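3. Setup and Upkeep of the Hand-Held Gripper

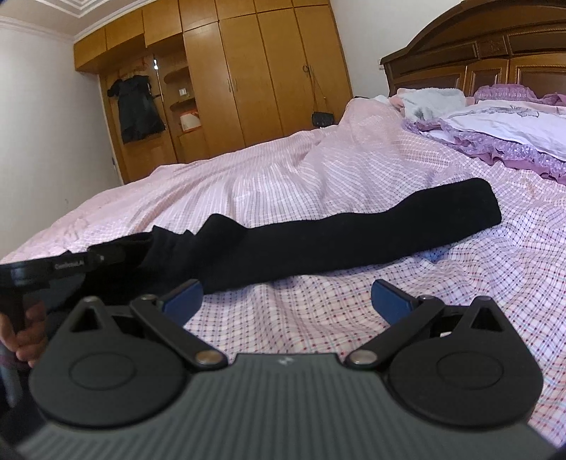
3.1 Hardware as used

Figure 1. The Latley gripper over a black sock on a bed, with both fingers open. The two pivot discs and the linkage arms are the parts covered by the service routine in Section 3.3.

The work reported in this paper was carried out with one hand-held gripper, referred to as the Latley unit. It is carried and operated by a person and records the handling of clothing in furnished homes. The recordings are later used to train a fixed arm fitted with fingers of the same shape. Any looseness or misalignment in the hand-held unit therefore passes into the training data, and from there into the behavior of the arm. For this reason we describe the setup and care of the unit in more detail than is usual.

The gripper has a dark gray body with a ribbed surface. Two black pivot discs are mounted on it, one on each side, and a black linkage arm runs from each disc to a blue finger with a rounded tip (Figure 1). The camera looks forward over the body, so that the discs, the arms and the fingers all appear in the lower part of the view. This placement was chosen early in the project. It gives up part of the view of the work surface, but it allows the opening of the fingers to be checked in every recording without a separate sensor.

3.2 Preparation before a session

Each session began with a fixed routine, written by Simin Esfahani and revised once after the first homes had been visited. The operator closed the fingers slowly and confirmed that the two tips met along their full length. The fingers were then opened to the stop, and a short reference clip was recorded against a plain surface. If the tips did not meet evenly, the finger on the side at fault was removed, its seat was wiped clean, and the finger was fitted again. A session was not started until the check had been passed two times in a row.

The camera mount was examined next. A small rotation of the mount moves the apparent position of both tips in the same direction, and this is easy to mistake for a bent finger. We compared the reference clip with a stored clip from the day of assembly. Where the tips had shifted together, the mount was adjusted and the fingers were left alone. Where one tip had shifted by itself, the linkage on that side was inspected.

The strap and handle were checked last. The strap must be tight enough that the handle does not turn in the palm, but it should not press on the wrist when the operator reaches across a wide surface such as a bed. Bed work proved to be the most demanding posture in the study, and operators were asked to reset the strap whenever they moved from a table to a bed.

3.3 Service of the linkage

Wear in the unit was concentrated at the pivots. Lint from socks, towels and bed covers collects behind the discs and makes the fingers slow to open. The effect builds up gradually, and operators adapt to it without noticing, which makes their own reports a poor guide to the state of the mechanism. Vitória Magalhães therefore proposed a service interval based on the number of closing cycles. The discs were taken off and cleaned after every 400 cycles. In June the interval was shortened to 380, after a review of reference clips showed that slow opening was already present in some sessions near the end of the longer interval.

Cleaning was done with a dry brush. Oil was tried during assembly and rejected, as it held lint in place and left marks on light fabric. The rivets of the linkage arms were inspected at the same time for side play. An arm with play that could be felt by hand was replaced as a complete part, together with its rivet, and the arm on the other side was replaced with it so that both sides continued to wear at the same rate.

The fingers were treated as consumable parts. The tips lose their grip on thin knitted fabric well before any damage can be seen, and visual inspection alone was not considered sufficient. A simple pull test was used in its place: a sock was held flat at one end, gripped at the other, and drawn out until it slipped. Fingers that let go earlier than a new pair from the same Godinho batch were withdrawn from use. The old fingers were kept, labeled with the date of removal, and stored with the service log.

3.4 Records and limits

A paper log stayed in the carrying case at all times. It listed cycle counts, cleanings, parts replaced and the name of the person who did the work. The log was copied to the project archive at Plotent at the end of each home visit, and the entry dated Mar 5, 2020 marks the start of the routine in its present form. Recordings made before that entry are kept apart and are not used in Section 4.

The routine has limits. It was developed on one unit, with a small group of operators, and the interval given above should not be carried over to other designs without a fresh review of reference clips. Homes with pets were not included. We also did not study the effect of humidity on the finger material - a matter that may be of importance where bathroom towels form a large part of the work. A second unit, built to the same drawings at the Purnetti workshop, is now being prepared, and its service log will be kept in the same format.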